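Put the drinks at the bottom and leave them there

Most shared fridges are arranged badly, and the people who use them put up with it. I have worked in five buildings with a fridge for everyone, and I have come to a settled view on how one ought to be set out. Drinks go in the bottom of the door. Food goes on the shelves. Nothing belongs to the fridge itself, and anything without a name on it is fair game on a Wednesday afternoon, when ours gets cleared.

I will start with the drinks, as they cause most of the trouble. A bottle is tall, heavy and liable to fall over. Put it on a shelf and it takes up the height of the whole shelf, with dead space above the yoghurts on either side of it. Lay it on its side and you are trusting the cap. I have wiped up enough orange squash from the bottom of the fridge at Urkside to have stopped trusting caps.

The door bin solves this. It has a lip at the front to hold the bottles in, it is deep enough for most sizes, and you can see what is there the moment you open up. You don't have to move anyone's lunch to get at it. If the bin is low down, so much the better, as a bottle that does tip over has less far to go.

The usual objection is temperature. The door is the warmest part of a fridge, people say, so it is the wrong place for juice. For milk I would agree. Milk should go at the back of a shelf, and I would move ours tomorrow if I thought it would stay there. But a bottle of juice bought in the morning and finished by four o'clock will come to no harm in the door. Neither will water. These things are bought to be drunk the same day, or they should be.

Khải Phí, who sat opposite me at Rallach for two years, took the other side of this. He thought a shared fridge should be divided by person, a shelf each or half a shelf each, with a strip of tape to mark the border. We tried it. One person brought in a salad box the size of a tea tray and another brought nothing but a banana, and each had the same amount of room. The banana should not have been in there at all. By April the tape had come off and the salad had spread.

Dividing by person sounds fair and wastes space. Dividing by kind of thing is less tidy on paper but it works, as everyone already knows what kind of thing they are holding. You don't have to learn a map. A new starter can put a bottle in the right place on the first morning without asking.

I feel less strongly about shelves, but I do have a preference. Slatted shelves are better than solid ones for cold air and worse for everything else. Small pots tip on them and anything that leaks goes straight through to the food below. If you have slats, put a tray on one of them and keep the small pots on that. If you have solid shelves, wipe them more often than you think you need to.

Then there is the floor. The space near a fridge attracts cardboard in every building I have known. Somebody unpacks a delivery, flattens one box, gets called away and leaves the rest. The next person sees boxes there and adds another. Within a week the door won't open fully, and people start reaching round it sideways and knocking the bottles. I would have a simple rule that whoever empties a box takes it to the recycling on the same trip. Leads and plugs should be kept out of the way too. A trailing strap or cable by a fridge is an easy thing to catch with a foot, especially with a cup in your hand.

Castors make some of this easier. A fridge on wheels can be pulled out and swept behind, and I would choose one for any shared room. The fridge at Larero had no wheels and I don't think the floor under it had been seen since it went in. When it was finally moved they found a spoon of mine.

A glass door I am also in favour of. You can look before you open, and fewer people stand there with the door wide, thinking. It does mean that the mess is on show, but I count that as a point for it. People are tidier about what can be seen.

I know all this sounds like a lot of fuss over somewhere to keep a sandwich. But a fridge in a shared room is opened by everybody, several times a day, and when it is badly arranged each of those people loses a little time and a little patience. Chu, the firm upstairs from us, spent 400 pounds on a second fridge when the first was always full. I went up to look at it. The first one was full of bottles lying on the shelves, and the door bins had one jar of mustard in them.

So before anyone asks for a bigger fridge, I would ask them to move the drinks. It takes about 4 minutes. Start with the tallest bottle, stand it at the hinge end of the bottom bin, and work outwards from there. Then put the caps on tightly and take the cardboard with you when you go. 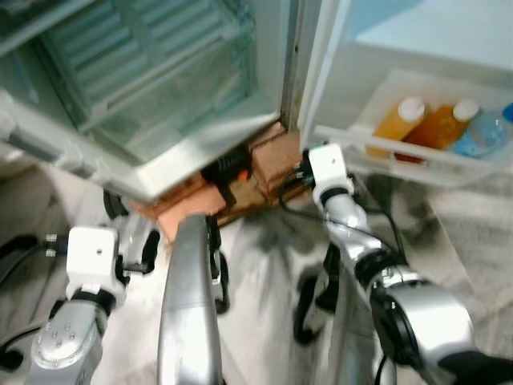 If there is still no room after that, look at the salad dressings. Most of them will be out of date, and nearly all of them will belong to someone who has left.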